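Last updated: 05/04/2023
2 min read

Yesterday I watched a short film about the people who paint the big bridge at Prekden. They walk on the cables with a bucket and a brush, 19 workers for the whole bridge. I get nervous when I clean my own gutters — so I have much respect for them. 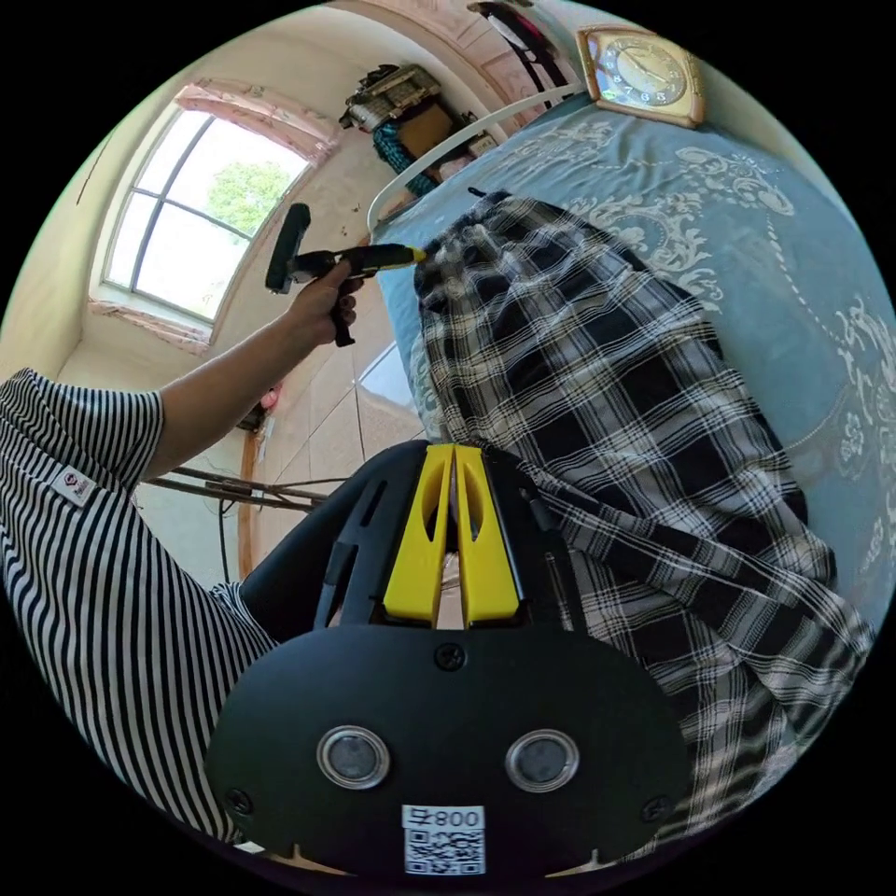
The film says that the bridge has 1,454 lamps, and each one is changed by hand. I would like to know who keeps the list. My city is now testing lamps which send a message before they fail, and I think it is a good idea.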